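Self-checkout at the Clurkari: better or worse since the refit?

Started by mardybumble

December 12, 2020

Right, I held off for a fortnight to be fair to them. The big Clurkari on the ring road has ripped out all but two of its staffed tills and put in 15 self-checkouts where the flowers used to be. I went in for milk, bread and a lettuce and came out feeling as if I'd sat an exam.

Has anyone got through one of these without the red light coming on? My record so far is nil. Last night it objected to the bread.

pegleg_pete
Yes, every time. Put item on scale, wait one second, carry on. It's people flinging things about who set it off. I was doing self-scan at the old Dreklow before they shut it and it's the same machine with a new sticker on.

mardybumble
I don't fling. I place. I have been placing groceries since decimalisation and have never had a complaint from a human being.

tansyandthyme
The loose veg is what gets me. You have to find it in the menu, and whoever did the menu has never eaten a salad. Cos is under R for romaine. Little gem is under G. Iceberg is under L, for lettuce, iceberg. Spring onions I gave up on and put back.

pegleg_pete
There's a search box, top right.

tansyandthyme
There is, and it wants the whole word spelt their way. Try "courgette" and see how you get on.

oldmarketlad
Not to be that person but the veg itself has gone downhill too. They used to do proper big heads of cos, the sort that wouldn't go in the salad drawer. Since the refit it's hearts in a bag, two for the price of one and a half. The loose ones come in early and they're gone by ten.

mardybumble
You can still get a decent size if you're quick. I like a lettuce with some height to it.
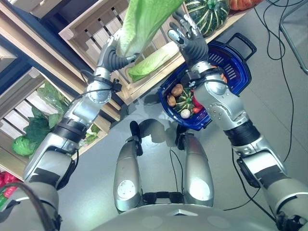

tansyandthyme reckons the loose ones go up in price after Christmas anyway, so get them while you can. I'd still sooner pay a few pence more and have a person on the till who knows what it is without looking under R.

gravelpit
Can I put in a word for the staffed tills being slow as well? Two open, both with a queue back to the cereal, and at the front of mine a chap paying with a jar. I did the self-scan in three minutes with a full basket. Red light came on once, for wine, fair enough.

oldmarketlad
Three minutes because you're doing somebody's job for them. Do you get a discount? I don't.

gravelpit
I get three minutes.

pegleg_pete
Thank you. Finally.

kettle_on
The Duda on the hill still has six proper tills and they pack for you if you ask. Parking is terrible – I've circled it long enough to hear the whole of a play on the radio. But they do ask how you are.

mardybumble
Went off Duda after the business with the loyalty points. I had 3,000 saved up and was told they'd lapsed in April. Three thousand points, and the woman offered me a pen.

kettle_on
Was it a good pen?

mardybumble
It was adequate.

tansyandthyme
My sister-in-law swears by the Kadar delivery but they send substitutions. She ordered cos and got a white cabbage. Also 200 teabags where she'd asked for 80, which she kept.

oldmarketlad
The market has lettuce. The market has always had lettuce. A man puts it in a paper bag and you give him a pound.

gravelpit
Market's cash only and it packs up at two. Some of us work.

oldmarketlad
And some of us get up.

pegleg_pete
Back on topic, if the scale keeps rejecting your own bag, press "own bag" BEFORE you put it down. Half the red lights are that.

mardybumble
I tried it this morning, bag button first. It let me through the bread, the milk and the eggs. Then it asked whether I'd like to rate my experience and I pressed the wrong face.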